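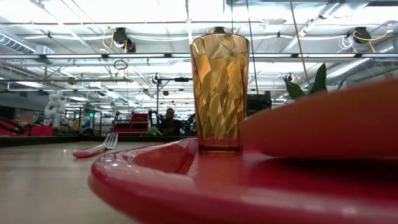
August, notebook, table clearing task, 4:30 pm

Started with the plastic dishes today. The red plate and the amber tumbler are the pair I want to solve first. The tumbler has a diamond pattern on the sides and it sends the ceiling light everywhere, so the depth values there are full of holes. The rim is better, I get a clean edge from it.

Results with the Worno planner: 27 tries to lift a tumbler from a plate, 16 good. In 5 of the bad ones the plate came up a little together with the tumbler. The others were simply missed grasps.

The fork is still the hardest. It is flat on a gray table which also shines, and the fingers need to go very low. I did not count forks today.

Can it clear a table at home? My opinion is not yet -- one known cup, yes, but a family dinner, no. Colleagues at Casum think more data will fix it. I would first try softer light.

To do: lower the approach speed, repeat with lamps at half, ask Hedetley for the new finger pads.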